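4.2 Do small gifts raise response rates?

The claim that a parcel of small goods makes people more willing to finish a long household survey is repeated often, and we doubt it. The Uteo study is usually cited in support. It mailed cartons to 154 homes in Ustside and reported a clear gain in completed diaries, but the homes that got a carton also got a phone call, and the effect of the call was never separated out. Robichaud repeats the finding without raising the problem.
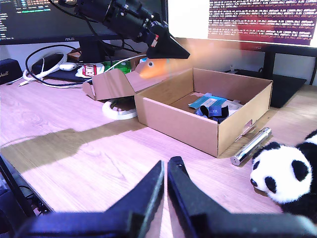

Kazimiera Domański objected, in a written comment on our first draft, that the call was brief and scripted and could hardly explain the whole gain. Perhaps so. But the script was not published, and a brief call is still a reminder – the one thing most survey workers agree does help.

We therefore sent cartons to 300 homes in August and made no calls at all. A further 1,130 homes got the diary by itself. Contents were kept cheap and varied, as in the Arnano trials, so that no single item could be read as payment. Completion in the two groups was close enough that we would not defend a difference in either direction. Some people wrote to thank us for the parcel and returned a blank diary with the note.
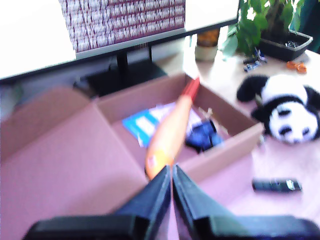
Figure 2. Open cardboard box with an orange item inside.

It may be that gifts work where trust in the sender is already high. The Arnano authors suggest as much, although their measure of trust was a single question asked after the parcel had arrived, which makes it a poor guide to what people felt before.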